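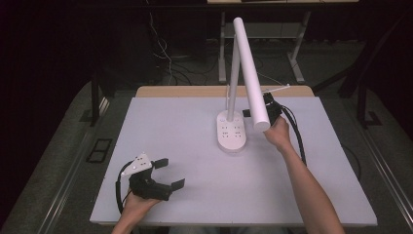 Pinzas manuales Plokora, una en cada mano, con una lámpara de escritorio sobre la mesa.

Imprimir | Enviar por correo electrónico

Plokora: juego de dos pinzas manuales para grabar demostraciones

Fabricante: Plomix
Categoría: captura de movimientos y enseñanza de tareas
Ficha revisada el 15 de julio de 2020 por Graciela Saavedra

Plomix vende el Plokora como la manera más corta de enseñar una tarea a un robot de dos brazos. El operario sujeta una pinza en cada mano, hace el trabajo y el sistema guarda el recorrido. Suena bien, y en parte lo es. La frase del folleto, «si usted sabe hacerlo, su robot también», ya es otra cosa, y no la repetiríamos delante de un cliente.

Qué incluye

Dos pinzas negras de mano, cableadas, con puntas planas. Placa de marcadores. Unidad de registro con fuente de alimentación. Licencia del programa de grabación por un año (la renovación se paga aparte, y el precio no figura en la tarifa pública). El brazo robótico no está incluido, tampoco la mesa ni los soportes. Conviene decirlo porque la portada del catálogo da a entender lo contrario.

Precio del juego: 3000 euros, sin impuestos ni transporte. Repuesto de puntas: 30 euros el par. Jornada de puesta en marcha: 700 euros, opcional según el fabricante. A nuestro juicio no lo es tanto, y luego se verá por qué.

En la mesa

Las lámparas articuladas son una prueba más exigente de lo que parecen. Hay que cerrar la pinza sobre un brazo cilíndrico y acompañar el giro de la bisagra sin arrastrar la base. Con la mano desnuda se hace sin pensar. Con una pinza de dos puntas planas se pierde casi todo el tacto, y el operario tarda en aprender cuánta fuerza está aplicando.

Ankit Awasthi, que llevó las pruebas en nuestro local de Flistville, grabó 1728 demostraciones con objetos de oficina y de cocina. Su nota interna es bastante seca: el agarre es correcto en piezas rígidas, mediocre en las redondas y lisas, y la muñeca se cansa antes de lo que admite el manual. También pide cables más largos. Los que vienen de serie tiran de la mano cuando se trabaja en el extremo de la mesa, y esos tirones quedan grabados.

Del programa hay menos que criticar. Arranca rápido, permite descartar una toma en el momento y exporta en formatos corrientes. La calibración es harina de otro costal. El manual le dedica media página y nosotros le dedicamos más de una tarde.

Lo que el fabricante promete y no hemos podido confirmar

Plomix habla de una precisión «submilimétrica». Preguntamos en qué condiciones se midió, y Gebhard Wallner, del servicio técnico, nos remitió a un documento que todavía está en preparación. Hasta que llegue, no ponemos ninguna cifra en esta ficha.

Se anuncia además la compatibilidad con «la mayoría de los brazos del mercado». La lista que recibimos es corta. Pida que le confirmen por escrito el modelo exacto que usted tiene.

¿Para quién?

Para laboratorios y talleres que ya tengan robot y alguien capaz de pelearse con los datos. Quien espere desembalar el juego el lunes y ver al robot trabajando solo unos días después debería guardar el dinero. Domenica Aebischer, de nuestro departamento comercial, puede gestionar un préstamo de prueba; quedan plazas para septiembre. El transporte de ida corre por cuenta del interesado.

Garantía: un año. Las puntas se consideran material de desgaste y quedan excluidas.

Imprimir | Enviar por correo electrónico

Artículos relacionados

Puntas de repuesto para Plokora
Soporte de mesa Stöckli, altura regulable
Alois Hollenstein: apuntes sobre la calibración de pinzas manuales
Alargadores de cable para unidades de registro
Condiciones del préstamo de equipos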